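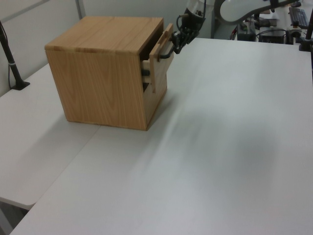 Tedivholm Clear Hardwax Oil, 13 oz tin
$40.00
In stock, ships from Vallejo

I've sold a lot of wood finishes over the years, and this is the one I keep taking home with me. My kitchen stools have it on them, so do the stairs, and so does a bread board that my brother-in-law puts through the dishwasher (please don't do that, the tin can't save you).

Tedivholm is an oil with hard wax mixed in. You rub it on, you wipe off the extra, and you leave it alone. There's no spraying and no sanding between five coats of something that smells like a body shop. It sinks into the wood, so you still feel the grain under your hand, and when you scratch it you can fix just the scratch! That last part is what sold me. I had a varnished table for years and every little ding meant stripping the whole top.

How far does a tin go?

Roughly 78 square feet for one coat on smooth oak or maple. Pine drinks more, and end grain drinks like crazy, so if you're doing butcher block get a second tin and keep it closed until you need it. Most furniture wants two thin coats. Floors are another story and I'd send you to the big can from Trarkance, which I also carry.

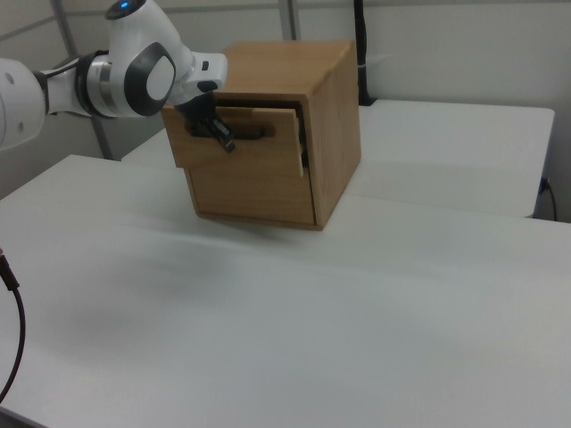
Color is the thing I get the most email about. Every clear oil warms the wood up a bit, and on light woods you'll notice it more than you will on walnut or cherry. Think about what the piece is going to live next to. A small wooden cabinet on a white tabletop, like the one in the photo, has all that plain white around it to be compared with, and a finish that goes orange in that spot would drive me up the wall. If that's your situation, try the Tedivholm White Touch first. It has a tiny amount of pigment that holds back the yellow, and you can use the clear over it for your second coat. Test it on the back or the underside, let it dry all the way, and look at it in daylight before you decide. Wet oil always looks darker than what you end up with.

How I put it on

Sand to 150 and stop there. I know it's tempting to keep going, but at 320 the wood is so closed up that the oil just sits on top and stays sticky. Vacuum, then wipe with a dry cloth. Stir the tin (stir, don't shake, you'll get bubbles) and put on way less than you think you need with a white pad or an old T-shirt. Give it ten or fifteen minutes and wipe off whatever's still shiny. You can do the second coat after 4 hours if the room is warm, but I usually go to bed and do it in the morning.

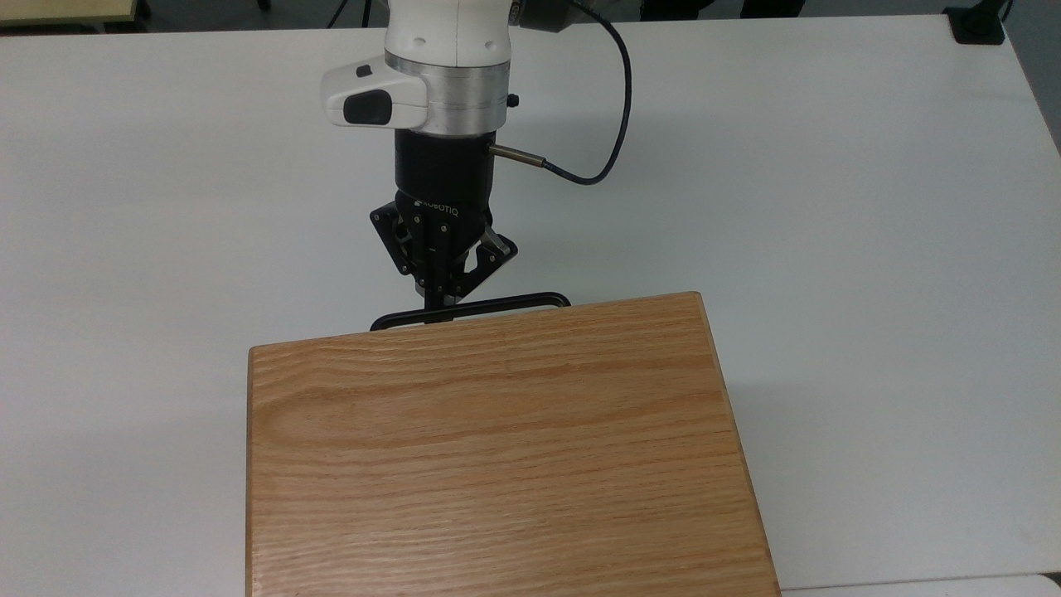

Take the knobs and pulls off before you start, by the way. I've tried working around them with a cotton swab and it takes longer than the screws do, plus you get a gummy ring that catches dust. Hinges can stay on if you're careful. Do the inside of a cabinet with one very thin coat and leave the door open for a few days, or the smell hangs around in there for ages.

And the rags! Lay them flat outside to dry or drop them in a bucket of water. Oily rags wadded up in a trash can will heat up by themselves and they can start a fire.

What's in the box

One 13 oz tin, one white pad, and a sheet of instructions that I rewrote myself after the original made no sense to anyone. Gloves aren't included. The Fitov applicator block fits the pad and is sold separately.

Shipping and returns

Unopened tins can come back within 40 days. Opened ones can't, but write to me if something went wrong and we'll work it out. I can't ship this by air, so no Hawaii or Alaska, sorry!

Questions go straight to me, Amedeo Bortolotti, through the contact form. Send a picture of your wood if you aren't sure what it is.

Page updated 20/06/2026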